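# The Small Black Things

In the town of Fomville, people have kept drawers since 1818, the year the first houses on the river street were finished. I say drawers because this is what Gizella Fülöp opened first when I came to visit her, before she offered me coffee.

The drawer was full of small black objects. Some had a button, some had a hole, and two had a label that was too worn to read. "I know they all belong to something," she told me. "I don't know to what."

She is not alone with this problem. In January I asked readers to write to me about the objects they keep but cannot name, and I received 200 letters. Most of them described the same kind of item: thin, dark, made to fit in a hand or in a pocket, separated long ago from its box and its cable.

Máté Bozsik, who repaired radios in Kutberg for 40 years, has a strict method. He puts one object on a pale table, under good light, and leaves everything else in the drawer. Then he turns it slowly. He looks for screws, because a screw means somebody once expected to open it. He looks for a small hole, which can be for a microphone, or a reset pin, or a strap. A round disk near one end is more difficult. It may be a lens, it may be a button, and on some models it is only decoration.

"You must not press it at once," he warned me. "First you look at the sides."

After the looking comes the sorting. Gizella uses shallow boxes and writes on each lid with a pencil. One box is for things that still work, one is for things that belong to her son in Langat, and the biggest one has only a question mark. I like this last box very much. In my own home I have thrown such objects away and regretted it the same week, when I found the charger behind the sofa.

Mavis Whitfield wrote to me that she keeps everything together with its cable, held by a rubber band, and that this small habit saved her marriage. I cannot promise so much. But I bought the rubber bands, and on the evening of my visit I cleared my desk and started with the first drawer on the left.
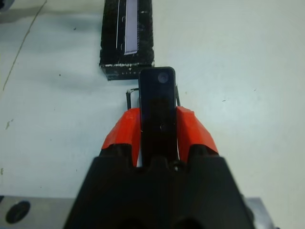

*Slim, black, with a small gray disk near one end: one for the question mark box.*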